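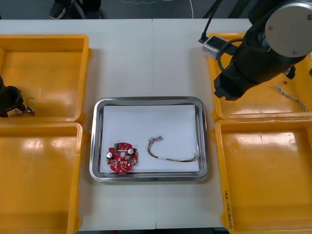 Which parts go in the tray at the start of the sort?
The circuit board and the wire harness, laid on a white sheet of paper.

Unit 3: Sorting small parts
Instructor: Nesma Hegazy

Keep boards and wires in separate bins. Pick up a board by its rim. Check each bin for wire ends before you begin. 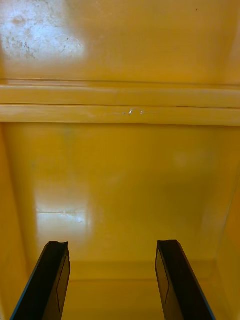 Fig. 2. Smooth yellow surface with molded ridge.

Read pages 9 to 29 before lab.

2 shares

Related
Unit 2: Reading a harness label
Unit 4: Bin care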